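Pultgate finishes first round of gripper comparison on block stacking

Robotics / Grippers and end effectors

Pultgate has finished the first round of its comparison of two-finger grippers for light tabletop work, and has put out a summary of the method and the main results. The round covered two end effectors on the same arm: a parallel-linkage model supplied by Kadau and a sliding-jaw model supplied by Ndlovu. Both were driven by the same controller and used the same wrist camera. A second round, with changes to the camera mount, is planned for October.

The task was chosen to be easy to repeat. Plain cubes are placed on a round wooden table and the arm is asked to pick them up, stack them, and take the stack down again. The cubes carry no markers, so the controller has to find them by colour and outline. The table stands on carpet and was not bolted down. Pultgate says this was deliberate, as most of the sites it has in mind will use ordinary furniture.

Each gripper was given 300 attempts, split into six blocks of 50. An attempt counted as good if the cube was lifted, moved to its target and released without touching another cube. Anything else was logged under one of four headings: missed grip, slipped grip, contact on approach, or contact on release. The fingers were opened fully before every approach, whichever gripper was fitted, so that finger travel would not favour one model over the other. 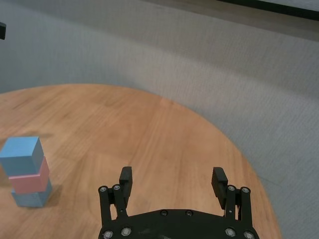
Contact on approach was the most common fault for both grippers. A linkage finger swings through a shallow arc as it closes, and the tip moves forward slightly during the last part of the travel. The sliding jaw does not do this but has a thicker body behind the fingertip. In practice the two needed a similar amount of clear space beside a stack. The Kadau unit needed more of it in front and the Ndlovu unit more of it at the sides.

A cube placed out of line with the one below it made the next approach harder. The controller plans each pick from the top cube only and assumes that whatever is underneath is directly below. With a staggered stack that assumption is wrong, and the finger on the leaning side can come down onto a lower cube. Pultgate has not corrected for this in the first round. It has added a check for the second round which looks for any part of a lower cube standing out beyond the top one and moves the approach angle to the other side.

Camera position caused more trouble than expected. The camera sits at the wrist and looks out over the fingers, so the gripper takes up the bottom centre of every picture. With the Kadau unit open, the linkages and pads block two upright bands of the table, and a cube lying behind either band can be lost between one reading and the next. In the first three blocks the controller treated a lost cube as a removed cube and stopped. From the fourth block it was told to hold the last known position and turn the wrist before deciding.

Colour was also looked at. Pink and bright blue cubes were found reliably under soft overhead light. Pale grey-blue cubes were harder, as the carpet is a mid grey and turns cooler in tone towards one side of the room. The controller now uses the curved rim of the table as a boundary and ignores anything outside it. This removed most of the false readings from the floor, at the cost of a slower start while the rim is being fitted.
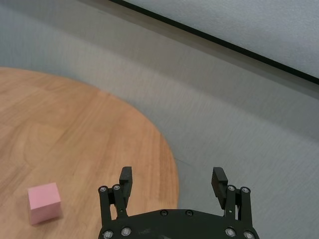
Single cubes near the rim were run as a separate set of 109 attempts, using the Kadau unit only. The arm has to reach past the edge of the table for some of these, and one finger may end up over the floor while the other is over the wood. The height reading is taken from the middle of the gap between the fingertips. If that point falls beyond the rim, the reading is of the carpet, and the arm will try to go lower than the tabletop allows. A height limit in the controller prevented any contact with the table, but the attempt was then lost and had to be logged as a missed grip.

The fix being tried is a simple one. The tabletop height is measured once at the start of a block, from a point well inside the rim, and kept for the whole block. Readings that differ from it by more than the height of one cube are thrown out. The drawback is that a table which is knocked or moved during a block will not be noticed until the next measurement.

Fingertip pads were changed between blocks on both grippers. The Kadau pads have a fine ridged face and are angled slightly inward when open. Slipped grips were uncommon with them, and those that were logged came mainly from cubes picked up by a corner. The Ndlovu pads are smooth and softer, and held corners better, but sometimes stuck to a cube on release and shifted it out of line. That counted as a fault only if another cube was touched, so Pultgate notes that the scoring may be kind to the softer pad. Release position will be measured directly next time.

Neither gripper has been named as the preferred model. The summary says the difference between them was smaller than the difference between the early and late blocks, when the controller settings changed. For that reason the first three blocks will be run again with the later settings before any figures for the two models are set side by side.

For the second round the camera will be raised and tilted down on a new bracket made at Plindstead, with the aim of seeing over the fingertips when the gripper is open. The cubes, table and lighting will stay as they are. The logs from the first round, 461 files including calibration runs, are available to project partners on request.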